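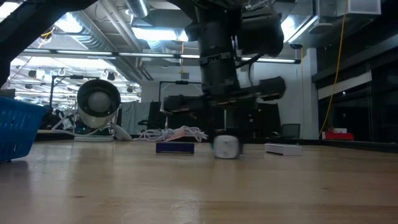 I'd wanted a proper table for the back room for years, and in June I finally gave in and ordered the Gondonel from Tevby. It arrived in 2 boxes, both heavier than I'd bargained for, and went together in an evening with plenty of tea. What sold me was the top. It's a light wood, very smooth, with a grain you find yourself following with a finger when you ought to be working, and it does catch the ceiling lights in pale streaks, so if glare bothers you think about where you hang your lamps. I've rather grown to like it.

The legs are less of a triumph. One bolt was missing (Tevby posted another, no fuss at all) and the feet needed a good deal of fiddling before the wobble went. I'd had a Stinell before this, bought cheaply and regretted at length, and the Gondonel is a far kinder thing to lean your elbows on — no sagging in the middle, no sharp edge under the wrists.

I give it a coat of Hendricks oil every so often and mugs haven't marked it yet, though I do use coasters when I remember. Mine took about 9 days to come. I'd buy it again, and I've already told my sister to.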